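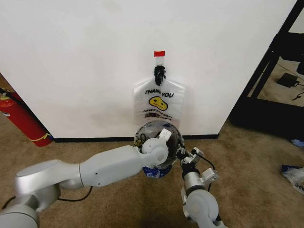

Section 6: Moving your recipes into Gruvora

Okay, you've got the app installed and you've made your account, so now comes the fun part! I moved 637 recipes over from my old Lesine folder last December, and these are the steps I still use whenever my sister-in-law sends me another batch.

1. Open the old folder and save everything as one file. Plain text is fine.

2. In Gruvora, tap Menu, then Bring In, and pick your file.

3. Choose a shelf. I just dump everything on one called Unsorted and tidy up later (much later, in my case).

4. Tap Start and leave the screen open until the bar fills up.

Note: Gruvora reads 40 recipes at a time, so the bar will stop and start. Mine sat still long enough for me to make tea.

5. Open a few recipes and check the amounts. Fractions are the usual trouble spot – I had a soup asking for 12 cups of cream instead of 1/2!

Caution: Don't delete the old folder yet. Undo only goes back one step, and it won't bring back photos.

If your tags came over doubled, skip ahead to Merging Tags.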